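How to Compare Warehouse Rental Quotes

Two quotes for the same size of space can end up far apart once every charge is counted. Work through the steps below before you sign anything.

Step 1. Write down the space you need

Start with floor area, then add clear height, number of dock doors and floor load. If you plan to use racking, draw the aisles first. A 4,000 square meter unit with low beams may hold less stock than a smaller one with good height.

Step 2. Ask how the area was measured

Some landlords quote gross area, which takes in walls, columns and a share of the yard. Others quote only the floor you can use. Ask for the drawing and the method in writing. At Likstead, for instance, the office block is counted in the total, while Fluvbridge lists it on a separate line.

Step 3. Put every quote on the same basis

Make one sheet with a row for each site. Enter base rent, service charge, insurance, property tax, security and power. Convert everything to a yearly cost and divide by usable area.
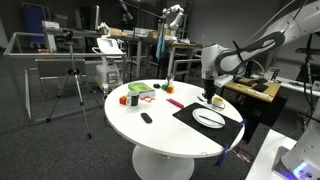 Leave a column for one-time costs as well — deposit, agent's fee, racking inspection, and putting the building back as you found it when you leave. Spread these over the length of the lease so they show up in the yearly figure.

Step 4. Check the rent increases

Look for the clause on annual review. A 7 percent increase every year adds up fast on a long lease. Ask for a cap, or for a fixed rent in the first two years.

Step 5. Visit during working hours

Go at 8 a.m. or so, when trucks are moving. Check the turning space, the gate width and the wait at the entrance. The Greco compound has a good yard but a single gate, and trailers line up on the road.

Step 6. Read the exit terms

Find the notice period and the break date. Check whether you can sublet part of the unit. Lolelov leases allow it with written consent — get that consent before you talk to a subtenant.

Keep the finished sheet with the signed lease. You will need the same numbers at the first rent review.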